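Sorting Dry Goods on a Dark Tray

I picked up this trick from my neighbor Elsie Ellwood and I use it every single week now! When odds and ends of dry food get mixed together (a split bag in the pantry, kids helping with the bird feeder), tip the lot onto a black tray with a raised rim. Pale grains show up so well against the dark surface, and the rim keeps most of them off the table.

Pour a little at a time, 300 grams at most, and give the tray a gentle shake so the pile spreads out. Pick the big pieces out by hand first, then tilt the tray and let the small stuff slide to one corner. Keep a clear storage container right beside you so you aren't carrying a full tray across the kitchen – I learned that one the hard way, and was finding rice under the stove until February!
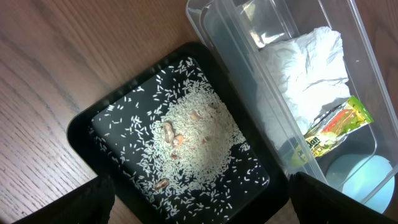

Can you use a baking sheet instead?

Any rimmed sheet will do, though a dark one is much easier on the eyes when you're sorting rice.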